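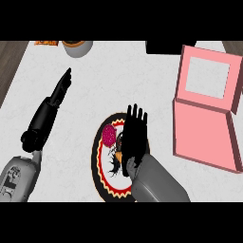 Handout 4: Rules for two-arm tabletop work in simulation
Kaan Özkan, Tornum lab course, December

Set the joint speed limits before loading any objects. Use the same limits as on the real arms.

Keep one arm parked while the other moves over a plate or dish. Both may move together only if their paths don't cross.

Each group runs 205 trials. Log every one, failed or not, with its seed number. Don't delete a bad run.

Any contact with the tabletop counts as a fault. Stop, note the time step, reset.

Last updated: December

Comments

Zerrin Işık: Does a reset get a new seed?

Kaan Özkan: Yes, and a new line in the log.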